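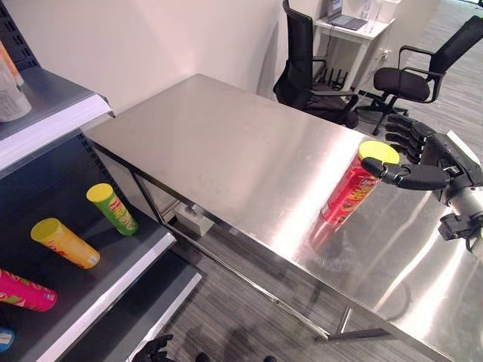 Right hand on the red can, shelf to the left.

Blog > Robots > Shelf work
12/20/24 - posted by the Grusholm notebook

We have 659 usable examples of the can task now, out of 856 recorded. The rest were dropped, mostly for slow starts or a grip that slid down the can during the lift.

Cans are harder than boxes. The thumb has to come round the front just under the lid - too high and the lid takes the load. I've asked everyone driving to keep to that, so the model sees one habit.

Praltus, our training set, stood at 92 examples in July, all with upright cans. Cans lying on their sides on the shelf need a different wrist angle, and I want more of those before we train again.

Next job is labelling. I'm behind on it.

Contact | © Grusholm notebook | Back to top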